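Plaque commémorative Jolura 400

La Jolura 400 est une plaque funéraire en granit, destinée aux pierres tombales, aux columbariums et aux cavurnes. Elle se pose à plat ou inclinée, sur deux plots fournis. Largeur 400 mm, hauteur 239 mm. Chants polis, face arrière brute de sciage.

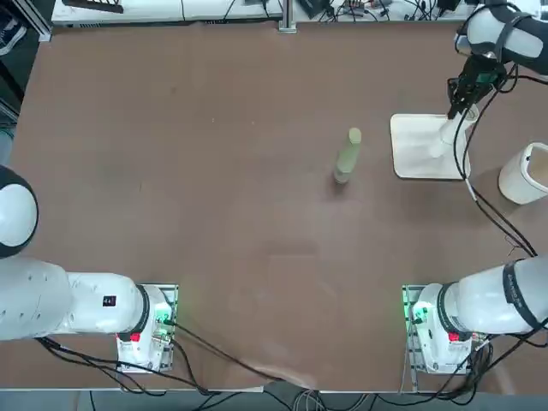
Texte gravé au jet de sable, puis peint ou doré à la feuille. La gravure admet nom, prénoms, nom de naissance, dates et une épitaphe de 100 caractères au maximum, espaces compris. Les accents et les traits d'union sont gravés sans supplément. Un bon à tirer est adressé à la famille avant fabrication ; aucune correction n'est possible après signature.

Portrait sur médaillon en porcelaine ovale, en option. Fournir un tirage original ou un fichier non recadré.

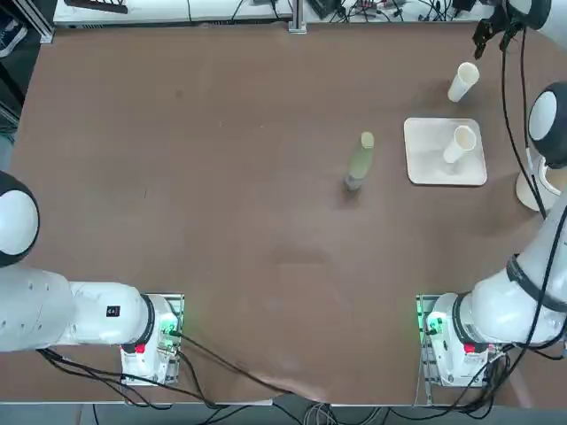
Fiche rédigée par le service technique Temetti, mise à jour le 21 octobre 2018

Fixation par colle bi-composant Karnemska ou par goujons inox. Sur pierre poreuse, dépoussiérer et appliquer le primaire avant collage. Vérifier le règlement du cimetière : certaines communes imposent une pose amovible.

Entretien à l'eau claire et au savon neutre. Ni acide, ni javel, ni nettoyeur haute pression.

Référence : 915
Finitions : noir fin, gris clair, rose
Distribution : Jitpraphai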